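Plondell Street Block Club – minutes, 2023-03-10

I'm typing these up from the back of an envelope, so shout if I got something wrong!

We started late, what with the rain, and went straight to the yard sale. It's staying in the Kirby lot again. We had 33 tables last year and folks were squeezed in pretty tight by the mailbox end, so we agreed to stop at 30 unless Setham Hardware lets us use their side strip (I'm calling them Monday).

Money next. We have $200 in the tin and $139 in the bank – the bank number is after the Bisgaard print bill, which came to $91 for the flyers. I thought that was steep. So did most of the room. We voted to print our own this time, black and white, on the yellow paper left over from the picnic.
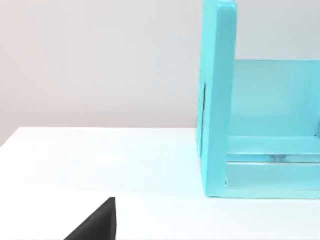
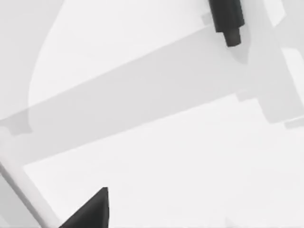 Two views, pale surfaces with black parts showing in both.

Then the big one, parking. We went back and forth on cones for a good long while. Half of us want them out the night before, and the other half think they'll just get moved (they did in the fall). We ended up with cones at six in the morning and a sign on each corner.

The storm drain by the Setham corner is still clogged. I've called the city twice and I'll call again.

Leftover lemonade mix is in my garage, please come take some. Next meeting is at the end of March, same room, and I'm bringing the coffee cake.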